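Manalo 701 Parts-and-Packing Table Set
For school and college robot clubs with a two-armed machine

Stock code: 701
Made up to order at Prarwood
Club price: £200, carriage included
Suits: ages 14 and up, with a supervising adult

Overview

If your club has got as far as making an arm wave, point and knock over a paper cup, you'll know the question that comes next, usually from the youngest person in the room: what is it going to do now? The 701 is our answer, and it is a very plain one. It is a table job. Metal parts come off a shelf, one at a time, and go into a cardboard box without the box being crushed, tipped or pushed on to the floor (it will be pushed on to the floor quite a lot to begin with, so do order the spare boxes).

We put the first set together for the after-school club at Prasavville, where Dayana Beltrán teaches, and it has been growing and changing ever since with the help of whoever happened to be in the club that year. The students wanted real parts with real awkwardness in them, and they were quite right. Foam blocks are lovely for a first lesson, but they forgive everything. A thin piece of plate lying flat on the bottom of a tray forgives very little, and we have watched a group of sixteen-year-olds spend a whole happy evening on one of them.

What comes in the set

Blue plastic tray with raised sides
Mixed sheet-metal parts: flat plates with cut-outs, folded brackets, narrow strips and a long rail
Open-topped cardboard boxes, sent flat, with tape
Green cloth for the table, with metal clips to hold it at the edge
Printed sheet of starter tasks and a score card
Teacher's notes by Azadeh Nazari

The shelf, table and robot are not included. Any steady shelving will do, so long as the tray can sit within reach of the arm and the box can stand a little lower down. Please don't buy shelving specially until you've measured your reach! We had one club do that, and they were very good-humoured about it, but it was a long drive back with it.

Getting started

Clip the cloth down first and smooth it as well as you can. It doesn't have to be perfect, and a few creases make the job more interesting for the older ones. Stand the box near the front edge, flaps open, and put only one kind of part in the tray. The folded brackets are the kindest, having something to get hold of, and the flat strips should be kept back until everyone has had a success or two.

Azadeh's notes suggest working in pairs, with one student driving and the other calling out what they can see from the side. After each run they swap. She also likes them to write down how the part was lying before they started, in ordinary words, and to keep those notes in one book for the whole club. The Prasavville book is a splendid thing by now, full of drawings and crossings-out, and new members are given it to read before they touch anything.

When both arms are in use, give each one a job and keep to it for the session. One picks and one minds the box is how most groups begin. Passing a part from hand to hand comes much later, and you may well decide to leave it for a second year.

Safety

Cut edges are smoothed before parts leave us, but it is sheet metal and should be handled as such. Light gloves for laying out, please, and take them off before going anywhere near moving joints. Everyone stays outside the reach of the arms while the power is on, including the person who has only nipped in to straighten the cloth. Students know this perfectly well, and visitors don't, so we put it on the front of the score card too.

The club challenge

Sets bought this winter come with entry to the May table challenge, run by Troruron for clubs in our area. Each team brings its own machine and fills one box from one tray, with points for parts placed and points lost for a damaged box. Ulla Dahlgren is looking after entries and can tell you about sharing a table if your machine is too big to travel.
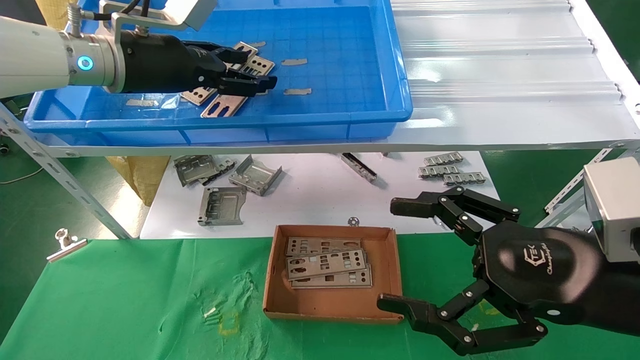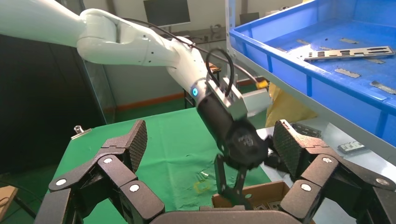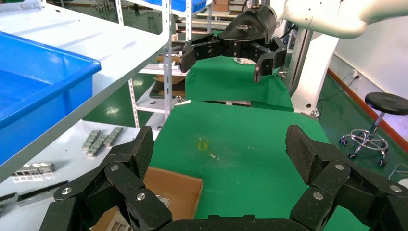
Black robot hands, an open cardboard box and the green cloth, with metal parts laid out nearby.

Page written by Oliwia Krawczyk, Manalo club supplies | 30/12/2023

I'm often asked whether the metal parts have to be ours, and they don't. Once a club has got the hang of the starter tasks, I'd encourage you to raid the scrap drawer for old plates and brackets and mix them in, checking the edges first. It keeps the set fresh for students coming back for another year, and they do enjoy choosing horrid shapes for each other.

Spare cloths, boxes and score cards can be added to any order. We have now packed almost 3,000 boxes for clubs, so you needn't feel shy about asking for another bundle. Allow 10 working days for a full set. Araceli Tlapale answers the order line at Prarwood and will happily talk you through measuring up.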